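Demia (kitchen robot kit)
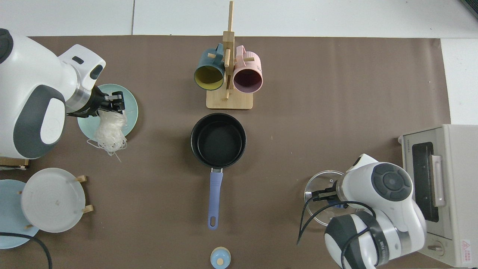 What is the Demia kit used for?
It is a two-arm tabletop robot kit for teaching and testing everyday kitchen jobs, such as moving food onto a plate, lifting lids and putting dishes away.

Demia is a robot kit made by Drikarberg, a small firm that sells hardware to schools, labs and serious hobbyists. It pairs two light arms with a starter set of tasks built around ordinary cookware. The kit was designed by Fasil Alemayehu, with control software by Amanuel Yimer, and it has won a loyal following among people who want to work on soft, messy, awkward objects instead of wooden blocks.

Design

The arms are finished in white and gray and end in black two-fingered grippers. They mount at opposite sides of a table so that their reach overlaps in the middle, where most of the work gets done. One arm can hold a lid while the other handles food, and this is the feature owners tend to praise first. Each arm is driven separately, and either can be used alone.

The fingers are plain and flat. Alemayehu tried several fancier shapes early on and dropped them all, having found that a simple pinch did well on both a mug handle and a clump of food. Finger pads slide off for washing and can be swapped in a minute or two with no tools. It's a lovely bit of design, and one that larger makers could learn from!

Software

The control program is called Berhe. A user guides the arms through a job by hand, and Berhe stores the motion along with the finger position at each step. Recordings can be trimmed, joined together and played back at a slower speed. The standard license stores up to 200 recordings on the control box; more can be kept on a connected computer.

Berhe also has a practice mode for beginners, in which the arms move at a crawl and stop at a light touch. Teachers like it a great deal. Version 4, released in March, added shared timing between the two arms, so that one can wait for the other to clear the middle of the table before it moves in. Older versions left this to the user, and bumped wrists were a common complaint on the owners' board.

Task sets

Task sets are sold under the name Ninley. Each comes with written setup notes and a group of sample recordings. The noodle set is the best known and the hardest. Cooked rice noodles slip, stick to each other and never hang the same way twice, so a recording that worked well at one attempt may drop half its load at the next. Portions come up uneven, and strands wander over the rim of the plate. Users on the board trade advice on grip height and lift speed with real passion, and the general view is that a slow, straight lift with a short pause at the top gives the neatest result.

Other sets cover mug trees, plate racks, and saucepans with their lids. The lid set makes a good first project, as a glass lid with a metal rim gives the fingers a firm edge to hold. Mugs are a step up, and hanging one on a peg takes patience. Brown paper is the suggested table cover for all of the food sets. It's cheap, it cuts down on glare and it can be rolled up with the scraps inside.

Package and price

The base package contains two arms, the control box, power supplies, cables and spare finger pads, and sells for $792. Ninley sets are bought separately, and cookware is not included, though the notes list suitable sizes. A 220-volt power supply is offered for buyers outside North America.

Reception

Reviewers have been warm toward the kit, mostly for its low price and its choice of tasks. The main criticism concerns the cables, which hang in loops near the arms and need to be clipped back before long sessions. Drikarberg now packs extra clips with each order. Some owners have also asked for a longer reach, and Yimer has said on the board that a longer forearm is being tested with the current version of Berhe.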